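Mulen: hand-held gripper build and clothing set

Mulen is a two-finger gripper you carry in your hand, plus the recordings made with it at home. There is no arm in this release. The hand-held tool came first so we could collect folding and straightening data before spending money on motors. Build notes, print files and clips are all kept together.

Status

Second version of the gripper. The first one, called Cestska in the older folders, had a different linkage and its clips are not mixed in with these. If you find a Cestska calibration file in your download, delete it and use the one in calib/mulen.

What is in the set

500 clips, each trimmed to a single garment on a bed. Garments are sleeves-out knits, T-shirts, children's trousers and tea towels. Clips run 24 seconds or less. Gripper opening is logged beside the video and shares its clock. Audio was stripped.
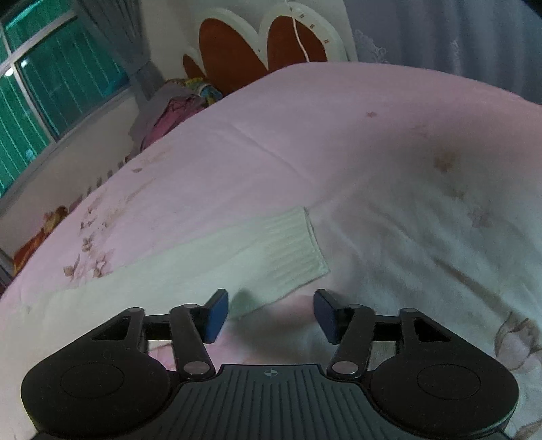

Home workshop, February

Knits are the hardest group. A cuff has two layers lying one over the other, and the blue fingertip pads need to close on both of them or the top layer slides off by itself. In the labels, "cuff_both" means both layers were taken and "cuff_top" means only the upper one. Pascual Gaete labelled all the knits. Fidel Bravo did the rest, so the two halves may differ a bit in where a grasp is said to start.

Patterned bedding was left on for the knit clips. Plain sheets are used in the tea towel folder only. Anyone training a segmentation model should split by bedding as well as by garment, or the scores will look better than they are.

Building one

Print the housings in matte black. Glossy filament gave us glare near windows. The pivots take steel pins, pressed in from the outer side. Check that the fingers meet evenly before you fit the pads, and sand the inner arms if they bind. Do not glue the centre plate, you will want it off again.

Known problems

31 clips have a gap in the opening log. They are listed in gaps.txt.
Crosshair alignment drifts if the centre plate screws work loose.
Colour is not corrected between rooms.
Left and right pads wear at different rates.

To do

Redo the calibration script so it stops asking for the Luvham board, which we no longer use.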